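Home | List archive | Threads | By author | Subscribe

From: Veronika Vida
To: jandby-collect
Subject: Re: [jandby-collect] small packets on soft cloth
October 18, 2025

Bautista Ojeda wrote:
> Before we book any more homes I'd like to know whether the small-item
> tasks are worth the time. The last batch from Pornorska had a lot of
> episodes where the sachet was pushed along the cloth for several seconds
> before it came up. Do we keep those or bin them? And are people clearing
> the table between takes? I see the same bag in the same place over and
> over.

Bautista,

Keep them. Julián and I went through 80 of the sachet episodes and the pushing is mostly what a person does with a flat thing on a soft surface. You slide it until there is a fold or an edge to get hold of. If we only keep the clean lifts, the policy never sees what to do when the first close misses. What I would bin are the takes where the operator gives up and uses a bare hand, and those should be marked as failed at the time.

On clearing the table, no, and I'd rather they didn't. The aim for the household set is 1,000 episodes with clutter left in, and the other objects should be moved a little between takes. You are right that this isn't happening often enough. Twelve takes with the same layout is too many. I have asked Uriel to change the script so the operator is told to shift at least two things after every third take.

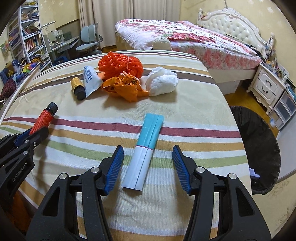 Two-handed set, bedroom table: bottle in the left gripper, right gripper open over the sachet.

Layouts like this one are what I'm after. The striped cloth is useful because it wrinkles, and the bag and netting at the back give the model things it has to leave alone. Please don't swap the cloth for a plain one in the next home.

Two other points from the review:

The left hand often holds something while the right hand works. Label the hold as well as the pick. At present half the annotators write only the pick, and the bottle then has no entry at all.

Glossy packets need both ends tried. Most of our picks go for the end nearest the operator. Julián wants 500 more with the packet turned before the approach – the Quezada flat would do, if it is still free in March.

The Plerkodura upload is fine now, so there is no need to send drives.

Veronika

Comments (2)

Khrystyna-Mariia Kobzar: Is the hold label per episode or per segment? The form only lets me pick one.

Uriel Pereyra: Per segment. I'll fix the form. The script change is in as well, please pull before the next session.

Contact the list owner | Copyright Jandby list members | Back to top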